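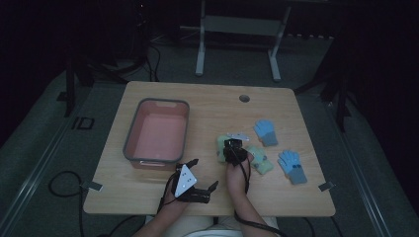

Glove bench, part 4: tracking, the tub, and a cable that needs a better home

January 28, 2021

The bench in the shared workshop at Trerkville has been stable for long enough that I can write down how it is set up. Earlier parts covered the jaw linkage and the first version of the logging script. This one is mostly about tracking and the recording procedure, plus a list of what still goes wrong.

The job is sorting children's gloves into a tub. I picked it over blocks and cups for a practical reason: cloth has no fixed pose. A block has six numbers and you are done. A knitted glove can be flat, bunched, folded over its own cuff or under another glove, and the gripper has to cope with all of it. The gloves are light blue and pale green, against a honey-colored table, and the tub has a pink floor, so color segmentation is easy.

Left hand: the hand-held gripper. It has two jaws with angled tips, and a white triangular plate with black dots on top. The dots are what the tracker looks for. The first plate I cut was too small, and the pose solution flipped whenever the gripper tilted toward me. The larger triangle fixed most of that. Mount it rigidly. I used foam tape for a week and spent most of February last year chasing an offset that was the tape creeping.

Right hand: the strap-on sensor over the back of the hand and wrist. Its cable runs down the forearm and off the table. Leave slack at the elbow. With the cable tight, the strap shifts when you reach, and the wrist angle picks up an error that looks like real motion in the log.

Logging runs on Cloder, the recorder I have been writing since the fall. Both hands go into one file with one clock. Mercedes Usuga rewrote the clock handling after I complained that the two streams drifted apart over long takes. The drift was 186 milliseconds at the end of a session, enough to make the jaws close before the hand arrived. It is now below one sample period.

Procedure for one take:

Empty the tub and put it on the left half of the table.
Drop the gloves on the right half. Do not arrange them.
Hold both hands still for 9 seconds so the zero can be taken.
Sort.
Stop the recording before standing up.

The last step matters more than it looks. Standing up swings the right-hand cable, and the trimming script reads the swing as another grasp.

As of this morning there are 2,053 usable grasps on disk. I throw away around 20 percent of what I record, mostly for lost markers. The marker plate disappears when my forearm crosses over it, and the tracker then guesses. I would take a gap over a guess, so Cloder now writes an explicit "no pose" entry and the filter drops anything that contains one.

Open problems:

Thin cuffs. The angled tips slide under a flat cuff well enough but pinch only the top layer of knit. Yao-tsung Kao suggested a strip of silicone on the inside faces. I have the sheet and have not cut it yet.

Jaw opening. It is read from a potentiometer with a dead spot near fully closed. On a bunched glove this does not matter. On a single fingertip it does.

Cables. I want proper strain relief at the table edge for the right-hand run. The printed clip in the Karaki parts bin is too narrow for the jacket.

The replay code for the arm, which I am calling Zanlow until a better name shows up, reads the files and moves in simulation. It overshoots the tub rim on short moves. I suspect the smoothing window and will try a shorter one first.

Part 5 will have the jaw drawings, once I have redrawn them with the correct screw length.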